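Visit report: Stimberg sauce plant, February

Our group of five entered by the goods gate at 7 and started at tomato intake. Paste arrives in drums and is diluted in line. Andri Egger runs the cook kettles and logs solids for every batch.

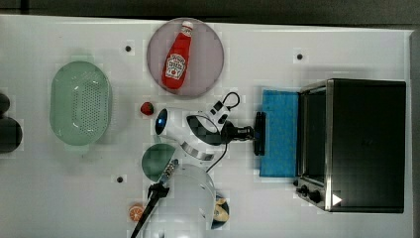

Filling and capping

Line 2 fills squeeze bottles hot, then inverts them to treat the cap. Torque is checked on 24 bottles per shift. A red bottle with a white cap is the usual retail format. 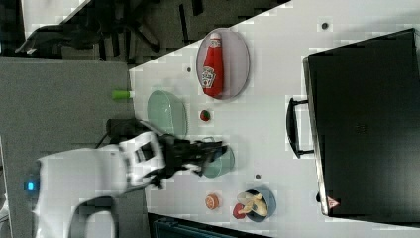 How long is a batch held before release?
Seven days, with pH read on the first and last.

Xinyi Yu showed us the retained samples, 1090 in all, shelved by fill date. Viscosity is measured on a Clato flow channel at room temperature.
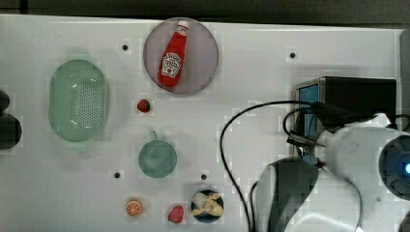
Samples outside the limit go back to Egger with the kettle log attached. We left through the pallet store.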